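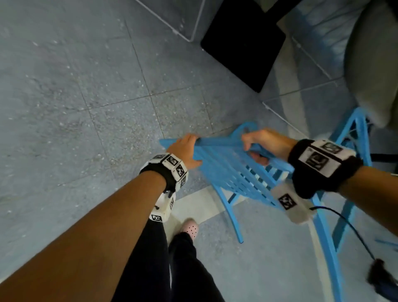
Both wrist trackers on, moving one of the blue chairs.

I spent most of Sunday at the Pronulitz open day, and I'm still finding their stickers in my coat. I went for the grippers, mostly. We've been stuck between the Falex and the Troltow at work since June, and they had the two side by side on matching arms - finally!

The Falex is quicker, no question. It closed on a paper cup before I'd finished reading the sign. The Troltow is slower but much gentler, and it kept hold of a bag of rice that the Falex dropped twice while I stood there (the guy running it was very cheerful about that). List weight is 249 grams against 237, so no real difference on a small arm.

Then there was the tracking corner, run by Oliwia Zawadzka, who let people strap on the marker bands and shift furniture. You get a black band on each wrist with white blocks and those square black-and-white patterns, and a head camera looks for them while you work. I asked if you could get by with fewer blocks. She said sure, until you turn your hand over, and then you've lost it. Fair enough. My line was 11 people long and I'd have waited again.

Lunch was pierogi from the Wróbel truck by gate 29, and I missed the controller talk because of them. If anyone has the slides, please send them my way.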